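I have opinions about tables, and the big one is that a table should spend most of its life with as little on it as possible. Mine is white, bought secondhand in Ernach, and for years I treated it like a shelf with good legs. Mail, chargers, a bowl of keys (why a bowl?), three half-read library books. Dinner got squeezed into whatever corner was left!

Then in March I started clearing it every night before bed — 4 minutes, maybe less — and I've turned into a bore on the subject.
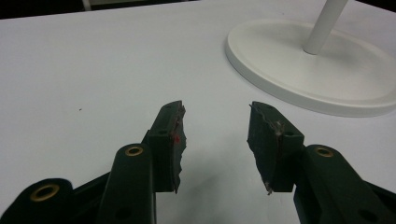
Doesn't a white top show every crumb and coffee ring?
It does, and I like it for that. On my old dark table I could ignore a mess for two weeks, and I did.

My sister-in-law says a bare table looks like a waiting room. Fine, put a plant on it when company comes. I'd still take the waiting room over eating soup next to the electric bill.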